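Episode 201 began with the jaws open. Neusa Nogueira held the gripper over the table and waited for the tone from the recorder. The task sheet from Jarkora gave one line: approach the power strip, grasp the cord behind the strain relief, lift, put down. She had done it 200 times since the start of August.

The policy trained on those episodes was called Brirkis. It ran on the arm in the next bay and failed in a consistent way. It reached the cord, stopped a finger's width short, and hung there.

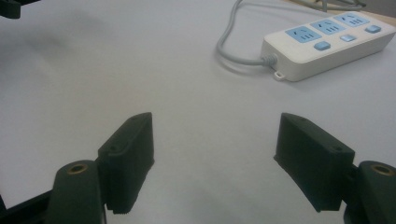
Wijesinghe had blamed calibration and reprinted the mounts. The stop remained. At 4 p.m. Neusa put her own recordings on the monitor and stepped through the approach. In each one the jaws slowed over bare table, held for some 409 milliseconds, then closed.

She played ten more. The hold was in all of them.

"That's you," Wijesinghe said.

"I was checking that it was safe to touch."

"The strip isn't live."

"I know that."

He asked if she wanted the pause trimmed out before training. It would take one line in the script. She watched the arm through the doorway, stopped above its own cord, and said to leave the old set alone. Then she picked up the gripper, opened it, and started episode 201 again.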